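Does Sugar Really Make Kids Go Wild?

You have probably heard a grown-up say it at a birthday party. "No more cake, you'll be bouncing off the walls!" It gets said so often that it sounds like a fact. But lots of things get said often. People used to say that toads give you warts, and they don't.

So let's be fussy about this one and ask how anyone would know.

What sugar does in your body

Sugar is a kind of fuel. When you eat a cookie, your body breaks it down and a simple sugar called glucose goes into your blood. Your muscles and your brain both use it. If there is more than you need right now, your body stores some for later. A helper called insulin, made in an organ named the pancreas, keeps the level from climbing too high.

Notice what that does not say. Having fuel in the tank doesn't press the gas pedal. A car with a full tank can sit in the driveway all day.

But I've seen it happen!

Maybe you have seen kids run around screaming after cake. I believe you. I have been to those parties too. The question is whether the cake did it.

Think about what else is going on. There are balloons. There is loud music, and all your friends are in one room. It might be past bedtime. Take away the cake and serve carrot sticks, and I suspect you would still get plenty of screaming (some of it about the carrot sticks).

When two things happen together, it is easy to decide that one caused the other. Sometimes it did. Sometimes a third thing, like the party, is behind all of it.

How to test it fairly

Scientists have tested this. They gave some children drinks or food with real sugar, and gave others the same kind of thing sweetened with something else. The children weren't told which they had. Their parents weren't told either, and neither were the people watching them. This is called a double-blind test. When researchers put the results of many tests like this together, they did not find that sugar changed how most children behaved.

Why hide it from the parents? In one study, parents were told their child had just been given a lot of sugar. Those parents said their kids were more hyper. The kids had been given no sugar at all! The parents saw what they expected to see. You do this too, and so do I.

Does a test have to happen in a lab?

No. A lab can help keep things the same each time, but fancy equipment doesn't make a test fair. You can run an unfair test with the most expensive machine in the world.

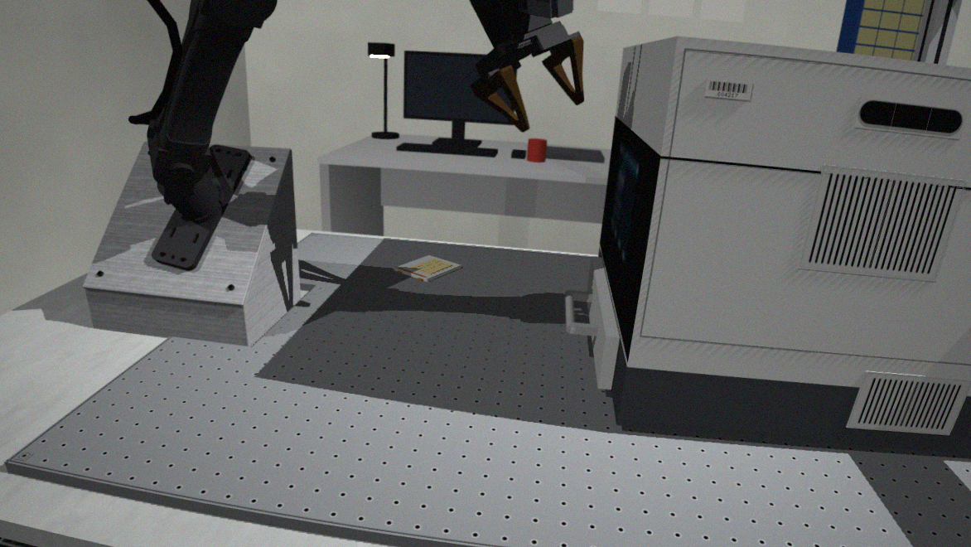
Two computer-made views of a lab workspace.
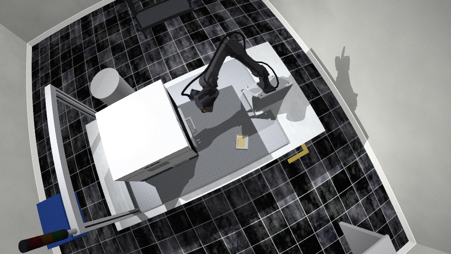
Is sugar off the hook, then?

Not so fast. "It doesn't make you wild" is a different claim from "it's good for you." Bacteria in your mouth feed on sugar and make acid, and acid wears holes in teeth. Filling up on candy also leaves less room for dinner. Those claims have been checked, and they hold up well.

Try being fussy yourself

Next time somebody tells you a food fact, ask them 2 questions. How do you know? Could something else have caused it? Ask nicely – people get grumpy when they are out of answers.

Written by Gunther Ackermann
Last checked 2020-05-26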